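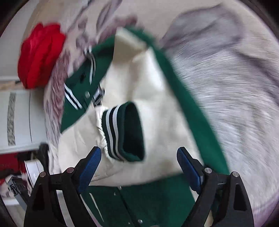

Varsity jacket vs. gripper, mid-wrestle. Green and cream, striped cuffs, way too many snaps.

OK so a few of you asked what I do all day now that I'm at Clornari. Short version: I handle laundry with a gripper in my hand and a camera on the gripper, and a model learns from the recordings. Long version is this thread.

We're collecting examples of people picking up, turning and folding clothes. One garment, one go, one recording. We call each one a demo. As of Wednesday the garment set is at 2148 demos and my forearms know it.

T-shirts were easy! I could do 40 before lunch and still have time to argue with Rodrigo about the coffee. Then Idalina said we needed "things with structure" and started bringing in jackets.

The trouble with a varsity jacket is that it's really two garments sewn together. The sleeves are smooth and slide all over the place, the body is thick and wants to stay where it is. You grab a cuff, lift, and the rest twists up behind it like a wet towel.

My trick for sleeves is to go for the ribbed cuff first. Ribbing gives the finger pads something to bite on. If you pinch the smooth part you have to squeeze harder and then you drag the whole thing with you.

Also – slow down. I move my hands like a person who's late for a train, and when I played back my first batch half of it was smear. Dayana put a sticky note on my monitor that just says SLOWER. It's still there.

Someone asked if we throw out the bad ones. Depends what you mean by bad! If I miss a grab and go back for it, we keep it and tag it "retry." The model needs to see what getting out of a mess looks like. If I drop the gripper on my foot, that one goes.

(2 of those so far. Same foot.)

And no, we don't clear everything else away first. Real closets and real beds have other stuff on them, so there's fuzzy gray fabric and printed fabric and whatever else right up against the thing I'm working on. First week I tidied up before every demo and Idalina very kindly told me to quit it.

Next up is 200 demos of jackets only, zippers and snaps and one parka that Simão swears is normal sized. We are not doing the snaps themselves yet, closing a snap with two fingers is its own project and I've already volunteered Rodrigo for it.

If you've done this kind of collecting with hoodies, please tell me what you do about the hood. Mine flips inside out every single time. Replies are open, going to go ice my wrist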